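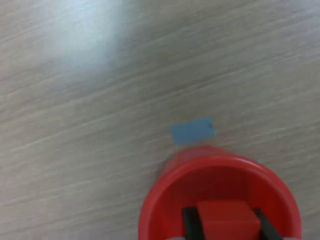 Visite du laboratoire de manipulation de Gerkimik : règles de poste et bonnes pratiques

Compte rendu publié le 2018-12-23

La visite portait sur l'atelier de préhension de Gerkimik, où sont qualifiées des pinces à deux doigts avant leur livraison aux intégrateurs. Le groupe a été reçu par Ilona Major, responsable des méthodes d'essai. La demande initiale, formulée en avril, concernait les procédures écrites : comment sont définis les postes, qui peut les modifier, quelles traces sont conservées. Les performances des bras eux-mêmes n'étaient pas au programme et ne sont pas traitées dans ces notes.

Cadre normatif

Le laboratoire travaille avec trois textes sur le bureau : l'ISO 12100 pour l'appréciation du risque, l'ISO 10218 pour les robots industriels et la spécification technique ISO/TS 15066 pour les applications collaboratives. Ilona Major a rappelé que l'appréciation du risque porte sur l'application complète, outil et pièce compris. Un bras conçu pour le travail collaboratif, équipé de doigts à arêtes vives, donne une application qui reste à évaluer.

À ces textes s'ajoute un règlement interne de 30 pages, que le personnel appelle « le cahier Provthorpe », du nom du site où il a été rédigé. Chaque règle y porte un numéro, une date de révision et le nom d'un rédacteur. Les règles sans rédacteur identifié ont été supprimées à la dernière révision – sept au total, dont deux contradictoires entre elles.

Préparation du poste

L'essai de base consiste à saisir un objet simple, à le transférer et à le déposer dans un récipient ouvert, ou à l'en extraire. Les objets sont des cubes, des cylindres et quelques pièces souples. Les récipients sont des gobelets et des bacs à bord arrondi.

Avant chaque série, l'opérateur suit une fiche d'une page :
- dégager le plan de travail de tout objet étranger à l'essai ;
- contrôler l'état de surface des doigts et le serrage de leurs vis ;
- relever la référence de l'objet et celle du récipient ;
- vérifier l'arrêt d'urgence, bras sous tension et vitesse réduite ;
- noter l'état de l'éclairage, stores compris.

Le dernier point a occupé une bonne partie de la discussion. Les plans de travail satinés renvoient la lumière des plafonniers, et un reflet étendu peut effacer localement la texture que l'algorithme de vision utilise comme repère. Le cahier n'interdit pas les reflets. Il impose de les consigner et de ne pas modifier l'éclairage en cours de série. Une série commencée avec un reflet se termine avec ce reflet.

Même logique pour les couleurs. Un objet rouge dans un récipient rouge est admis, à condition que la combinaison figure dans la fiche sous la mention « faible contraste ». Les résultats de ces combinaisons sont reportés dans un tableau séparé. Un visiteur a demandé si elles n'avaient pas pour effet de dégrader la moyenne. Réponse : la moyenne générale n'est plus calculée, chaque classe de contraste a la sienne.

Saisie à l'intérieur d'un récipient

C'est la configuration la plus encadrée du cahier. Les doigts descendent sous le niveau du bord, le jeu latéral est faible et l'ouverture de la pince est limitée par la paroi. Quatre prescriptions s'appliquent :
- l'ouverture maximale est bridée par logiciel selon le diamètre intérieur déclaré ;
- la descente finale s'effectue à vitesse réduite ;
- tout contact avec la paroi est enregistré, même si la saisie aboutit ;
- aucune main ne s'approche du récipient tant que le bras n'est pas à l'arrêt surveillé.

La troisième est la plus discutée en interne. Les équipes de développement souhaitaient ne retenir que les échecs. Le service des méthodes a maintenu l'enregistrement des contacts, au motif qu'un frottement répété use le revêtement des doigts et fausse les séries suivantes. Sur la dernière campagne de 700 cycles, 105 comportaient au moins un contact avec la paroi. Ce chiffre nous a été communiqué sans la répartition par type de récipient, ce qui en limite la portée.

Le récipient n'est pas bridé sur le plan de travail. Le choix est volontaire : un gobelet libre se déplace si la trajectoire est mauvaise, et ce déplacement constitue une mesure. En contrepartie, sa position est contrôlée entre deux cycles.

Modification d'un poste

Toute modification fait l'objet d'une demande écrite, y compris un changement de doigts par un modèle de même géométrie. Le laboratoire utilise pour cela Stolto, un outil de suivi qui conserve la version du programme, la configuration de la pince et l'identité du valideur. Le demandeur et le valideur sont deux personnes distinctes. En l'absence du valideur, le poste reste dans sa configuration antérieure.

Nous avons demandé à voir un refus. Le dossier présenté concernait une augmentation de la force de serrage pour des cubes jugés glissants. La demande a été rejetée parce que le calcul de force en cas de pincement n'avait pas été refait. Elle a été acceptée deux semaines plus tard, calcul joint, avec une valeur inférieure à celle demandée au départ.

Sous-traitance

Une partie des essais d'endurance est confiée à Altıntaş, qui applique le même cahier avec ses propres fiches. L'équivalence entre les deux jeux de fiches est vérifiée une fois par an. Deux écarts restent ouverts : la définition d'une saisie réussie (durée minimale de maintien) et l'unité employée pour l'ouverture des doigts, exprimée en millimètres d'un côté et en pourcentage de course de l'autre. Le second devrait être soldé à la prochaine révision.

Points relevés par le groupe

La fiche de préparation est courte et tient au poste de travail, sous pochette rigide. Les champs vides y sont rares sur les exemplaires consultés.

Le critère de remplacement des doigts reste visuel. Un seuil d'usure mesurable serait préférable – la question est inscrite au cahier sans échéance.

La consigne d'arrêt surveillé est affichée en français et en anglais, mais les deux versions n'ont pas le même indice de révision. Ilona Major en a pris note pendant la visite.

Les copies de fiches vierges peuvent être demandées au service des méthodes. Le cahier complet n'est consultable que sur place.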